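Refurbished Desktop Towers for Training Benches
Tekeck Equipment Catalog – Teaching Hardware

The Usman bench tower is a full-size desktop computer supplied for instruction in hardware assembly and repair. Each unit is intended to be used on its side with the side panel removed, so that the motherboard faces upward.

Desktop tower, side panel removed

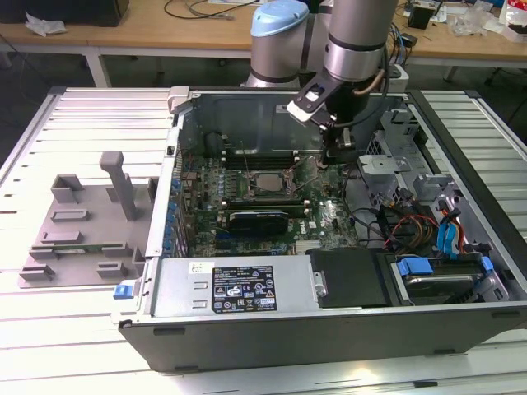
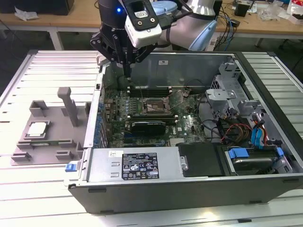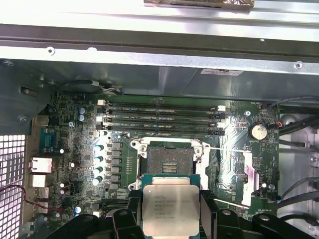

Practice on the Usman tower centers on the processor socket and the memory slots. Learners open the retention frame, seat and remove the processor, and close the lever. Memory modules are ordered separately.

Units are prepared at our Brirnholm workshop. Every tower is cleaned and started once before shipment, and any part that does not pass inspection is replaced.

Ordering
Single tower: $575
Minimum order for schools: none
Classroom orders: 14 towers or more are shipped on pallets
Delivery: within 25 days of a confirmed order
Warranty: 60 days, parts only

Handling
Disconnect the power cord before opening the case. Hold processors by their edges and do not touch the socket contacts. Bent contacts are not covered by the warranty – replacement boards may be ordered from the parts list.

The Umel tool set and grounding strap are listed under Accessories. Orders received by noon on Friday are processed the same day. Purchase orders are accepted from public schools and colleges.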